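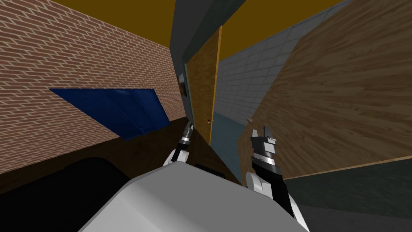 Figure 3. Simulated corridor with the two-armed robot, seen with a steep tilt. The right gripper is raised just below and to the right of a door handle.

5.2 The wrong handle problem

I'll start with the failure that cost us the most sleep. We ran 400 door-opening trials in the Brorancombe corridor, and a good chunk of them ended with an arm pressing steadily against something that wasn't a door. Our logs were cheerful about it too! The planner (a lightly changed copy of Virk) would report that it had reached the handle, the gripper would close on thin air, and the arm would then pull back as if it had the door with it.

At first I blamed the handle detector. Figure 3 gives you some idea why: there are two small brass-coloured handles at much the same height, one on the tan door and one on the big wooden panel to the right, and from a tilted view they look very alike. Cosimo Bassi went through the detector output by hand and told me, fairly politely, that I was wrong. The detector mostly found both handles and kept them apart. The trouble came one step later, when the position of the chosen handle was handed over to the arm.

What we'd done (and I say "we", but I wrote that bit) was to let each arm keep its own copy of the target. If the planner changed its mind halfway through a reach, the left arm got the new target straight away and the right arm got it only at the start of its next move. So for a short while the two arms were working towards different handles. With the base standing still this did little harm. With the base turning, the old target was also being read in the old base position, and it slid sideways across the wall as the robot turned. The arm followed it, quite happily, onto the tiles.

Haris Siddiqui asked why the safety stop didn't catch this, and it's a fair question. Our stop watched for sudden force. A gripper that drifts into a wall at low speed builds up force slowly, so the stop stayed quiet until the push passed 300 newtons, far too much for any robot I'd want to stand next to. In simulation all we lost was time. On the real machine we'd have lost a wrist, or worse, and I don't think we should report these runs as simple "missed grasps", as our first draft did.

The wrist views were more useful here than I expected. When an arm has gone astray there's often no handle in view at all, just wall between two open fingers, and a check for that is cheap. We now ask a plain question before the gripper closes: does the wrist camera see a handle? If the answer is no, the arm stops where it is and the planner has to start again.

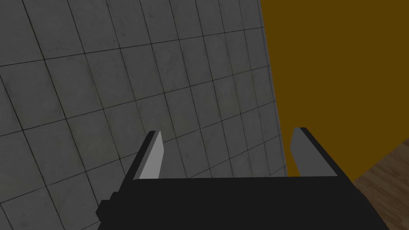
5.3 What we changed

Both arms now read one shared target, stamped with the base position at the time it was set. If the stamp is more than 4 control steps old, the arm holds still. Dilek Dağdelen also added a slow-force check that adds up the push over time, so a gentle lean against a wall counts as contact. We re-ran the lot with some 2,000 trials, turning the base during the reach in every one of them, and saw no more runs where the arms chased different handles. The robot does stop more often than I'd like, mainly when the handle is hidden from the wrist camera until very late, and we haven't fixed that yet.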